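Home Boards Workplace Members Search Log in
Reading time: 4 min

Board: Workplace and Staffing
Topic: Demonstration work at the Clirimcombe site and its effect on existing posts

Posted by C_Brophy, 03/02/2025

Colleagues have asked for one place in which to raise questions about the Olska program. I am opening this thread on behalf of the staff side at Stemgate.

Under the program, employees at Clirimcombe carry out household handling tasks with a gripper in each hand. The recordings are used to train the machines that the company intends to offer to hotels and care homes. Staff who formerly prepared rooms and kitchens for the testing group have been asked to move to this work. The number of people affected at present is 17.
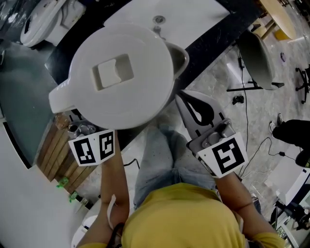

Management has stated that no post will be removed before October. It has given no assurance for the period after that date. Members are asked to set out their experience of the work, its effect on their hours, and any change in their duties. Please keep to matters that can be put in writing to the company.

Caoimhe Brophy
Staff side representative

Re: Demonstration work at the Clirimcombe site
Posted by northbench

I transferred in the first group. The work is lighter than my former duties and the hours are regular. My concern is the target. Each person is expected to complete 96 accepted recordings in a shift. A recording that is rejected does not count, and we are not told the reason until the following morning.

In my previous post I decided the order of my own work. I now receive a list. If the list says to lift a kettle by the handle, turn it and set it down, that is done until the list changes. I do not object to repetition as such, but the job description should say plainly what the job has become.

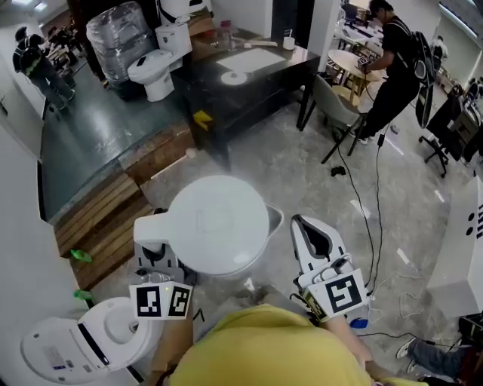
I would also ask that the rest breaks be written into the schedule. At present they are left to the shift lead, and practice differs between leads. Some allow a pause after each set and others do not.

Re: Demonstration work at the Clirimcombe site
Posted by tallyroom

I must respectfully disagree with part of the above. The target was discussed with the first group and was lowered at their request. I was present at that meeting. Most people on my shift reach it without difficulty once they are used to the grippers.

The larger question is training. Several of us have learned to check recordings and to write task lists, and this is skilled work. It is still paid at the handling rate. If the company wishes to say that automation creates better posts, the pay scale should show it.

Re: Demonstration work at the Clirimcombe site
Posted by northbench

I accept the correction regarding the meeting. The lower figure was agreed when the tasks were short. Kettles, drawers and bedding take longer than the items we began with, and the figure has not been reviewed.

Re: Demonstration work at the Clirimcombe site
Posted by bodin_k

I supervise one of the shifts and write in a personal capacity.

The rejection notices arrive the next day as they are produced overnight. A request has been made to have them during the shift. I cannot give a date for this.

On a practical point, a firm hold at the handle matters more than speed. New starters tend to hurry the approach and then have to repeat the whole task.
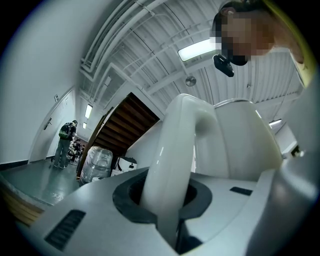 Re: Hours, grading and the October review
Posted by C_Brophy

I thank members for their contributions. The following will be put to the company in writing:

1. Rest breaks to be fixed in the schedule and applied in the same way on every shift.
2. The target to be reviewed whenever the type of task changes.
3. Checking and list writing to be graded separately from handling.
4. A written statement on posts after October – including the position of staff who have not transferred.

Re: Hours, grading and the October review
Posted by harrow_lane

I have not transferred and do not intend to. I would ask that item 4 be placed first. Those of us in room preparation are being asked to assist a program that may remove our own work, and a better grade for checking does nothing for us.

Re: Hours, grading and the October review
Posted by tallyroom

I support moving item 4. I do not agree that grading is a minor matter, as it decides whether a transfer is worth accepting.

Re: Hours, grading and the October review
Posted by C_Brophy

The order has been changed and item 4 now stands first. Members who wish to add a statement may send it to me by private message before the letter is issued.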